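Jan 22, 2024
By Marlene Albers and Mattes Kasten

What the Second Floor Throws Away: Old Office Computers in Rukurlow

Our assignment was to pick something people in Rukurlow own too much of and find out where it goes. Two groups had already taken coffee cups. We took computers, on the theory that they would be easier to count, and then spent most of January learning that offices have no idea how many computers they have.

We started from the idea that an office machine is retired when it breaks. Of the 232 desktop computers on the lists we were given, most were marked "working" on the day they were unplugged.
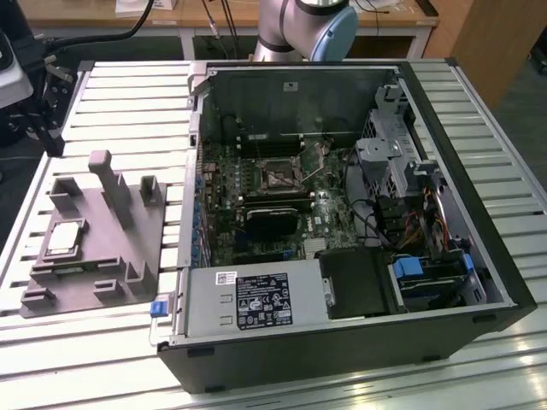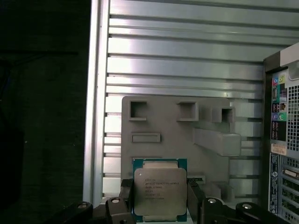

An open Dell tower on its side, and an Intel Xeon processor.

The lists came from 3 offices, which agreed to take part if we left their names out. All of them keep an inventory. One keeps two, and the two have never met. In the longer one we found a fax machine with a planned replacement date that passed before either of us could read.

We asked each office why its machines were replaced. The most common answer was age, meaning the date on the form and very little else. Second was a lease running out. Third was "new software," which we followed up on and which turned out in one office to be a calendar. Actual failure came last, just behind "unknown."

After that the computers go to a closet. We had not planned a section on closets, but they deserve one. A retired computer in our sample spends longer in the closet than many interns spend in the building. The reason given is always the data. Somebody has to wipe the drives, and that somebody has a different job. Edeltraud Böttcher, who let us see the closet at her office, called it "temporary" and then had to ask a coworker where the key was.

From the closet there are two ways out. The first is Mühlbauer, a scrap dealer that picks up by the pallet and pays by weight. This treats a good computer and a bad one as equals. The second is Briltix, a small repair shop that tests machines and sells them to families and clubs. Kai Wunderlich at Briltix told us he could take 200 a year and gets far fewer. He does not pay for pickup, and the offices do not own a van. As far as we could tell, the whole future of reuse in Rukurlow depends on a van.

Our method had problems. We had planned to send a survey to almost 1,000 employees, but were allowed to send it to the office managers only. They answered politely and skipped question four, the one about cost. Ms. Frerichs, our advisor, has pointed out that question four was also the one with a typo in it.

We would suggest that offices wipe drives the same week a machine is unplugged, and that they write down the actual reason for replacing it. We tried the second idea on our own department's list. Under "reason" for the last six entries, it says "see above."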